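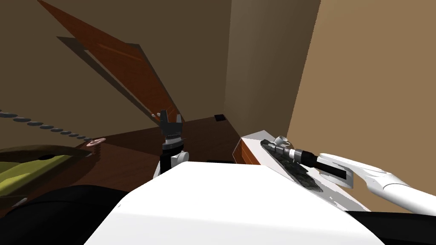

Computer rendering, gripper pointed upward

OKAU WATER USERS ASSOCIATION
Minutes of the regular June meeting
Held in the grange hall, Dogbe Road

Call to order
The chair called the meeting to order at 7:00 p.m. A quorum was present. The agenda was accepted with one change: the item on meter boxes was moved ahead of the item on the summer schedule so that the meter reader could leave early.

Minutes of the last meeting
The May minutes were read. A member from the upper line asked that "leak at the church" be changed to "leak near the church," as the break was on our side of the meter and the church was not at fault. Minutes approved as corrected.

Accounts
Balance in the operating account at the end of May was $1570. The reserve account was not touched. The electric bill for the pump house came to $192, up from April, when the second pump was off for part of the month. Two members are still behind from the winter quarter. Letters have gone out. The board agreed to offer both a payment plan before any talk of shutoff.

A member asked why the insurance payment did not show up. It is paid in July and will be in the next report.

Accounts accepted as presented.

Meter boxes
The meter reader reported that the lids on the lower end of Dogbe Road are in poor shape. Several are cracked and one is missing and has been covered with a board. The ground has settled around others so that they fill with mud after rain, and the dials have to be wiped off before they can be read.

Discussion of whether to replace lids only or the whole box. The boxes themselves are mostly sound. The reader would like lids only, except at the bend by the culvert, where the box has been hit by a mower more than once and should be set lower. Motion to buy lids and one new box, total not to exceed $500. Seconded and passed.

Residents are reminded to keep shrubs and parked cars off the meter boxes. A note will go out with the next bill.

Summer schedule
Outdoor watering will follow the same odd and even plan as last year, starting when school lets out. Even house numbers water on even dates, odd numbers on odd dates. No sprinklers between 10 a.m. and 6 p.m. Hand watering of vegetable gardens is allowed at any time.

A member on the upper line said pressure drops badly in the evening when everyone starts at 6 p.m. on the dot. Another said the same thing happens on the lower line but not as much. The operator said the tank keeps up but the old pipe on the hill is too small for that much draw at once. Early morning watering would help more than anything. It was suggested that the schedule sheet say "before 10 a.m. preferred" in large type. Agreed.

One member asked about filling swimming pools. The rule has not changed: call the operator first, and fill overnight. A pool filled without a call last summer ran the tank down to the low mark.

Tank cleaning
Trornusance sent a written quote of $991 to drain, scrub and inspect the storage tank. The price includes a written report and does not include hauling sediment off the site. Last time the sediment was spread on the bank below the tank, and the neighbor there had no objection. The operator will ask again.

The work takes one day. The upper line would be without water from morning until late afternoon. The lower line can be fed straight from the well at reduced pressure. There was a long discussion about which day to pick. Weekdays are hard on the day care and weekends are hard on everyone else. The board settled on a weekday after the day care closes for its summer break. The exact day depends on the contractor.

Motion to accept the quote, with notice to be hung on every door on the upper line ahead of the shutoff. Seconded. Passed with one opposed. The member opposed asked that it be noted he is for the cleaning but wanted a second quote.

Billing program
The board has been trying out Zerus for the quarterly bills. The bills print cleanly and the late fees are figured correctly. The trouble is with accounts that have two meters. These come out as separate bills with a base charge on each, and our rules allow only one base charge per household. Until that is fixed, those accounts will be done by hand as before.

A member asked if bills could come by e-mail. The program can do it. Anyone who wants this should write an e-mail address on the payment stub. Paper bills will go on for everyone else.

Hydrant by the school
The fire department flushed the hydrant in May and found it stiff but working. They asked that the weeds be kept down on the road side. The county mows there, but not often. A board member who lives across the road will cut it when he does his own ditch.

Water test
The monthly sample was clean. The yearly report will be posted at the hall and mailed with the next bill. A resident on the hill asked about white spots on glasses. The operator said this is hardness and is no concern for health.

Open floor
A member asked if the path to the pump house could be graveled. The truck got stuck there in March. Put off until fall.

A new household on the lower line asked where their shutoff valve is. The operator will stop by and mark it.

Someone left a blue casserole dish at the May meeting. It is on the shelf over the hall sink.

The hall key has been sticking. Lift the door a little while turning it.

Next meeting
Same place, 7:00 p.m., in July. Items carried over: insurance payment, two-meter accounts, sediment.

Adjourned at 8:35 p.m.

Respectfully submitted,
Recording Secretary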